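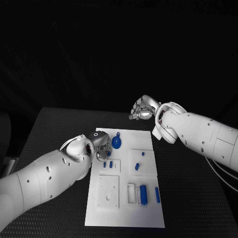 Week 7: Playing behind a singer
Notes by Delwyn Whitcombe, Small Ensemble Workshop

Welcome back, everyone, and thank you for the lovely racket last week (the bass players especially, you've come such a long way!). Today is all about accompanying, which most of us pick up by getting it wrong in front of people, me included.

Start with the lyric. Read it aloud before you play a note, and mark in pencil where the singer is likely to breathe. Those gaps are your spots for a fill, and a short one will usually do. If the guitar takes the first gap, the piano can leave it alone and have the next.

Keys come next. Please don't assume the chart is in the right one. Judit sings our ballad a tone lower than the printed copy, so have both versions in your folder, and be ready to drop it another semitone if her voice is tired.

On brushes and rim clicks, see page 183 of the reader, where Sutrisno Lubis has a favourite pattern of mine written out in full. Play it slower than you'd like to.

For next time: learn the first 5 tunes on the list, and choose one to count in yourself, out loud, at a tempo you can hum the chorus to. Bring a pencil and your own lead, as the spare ones crackle.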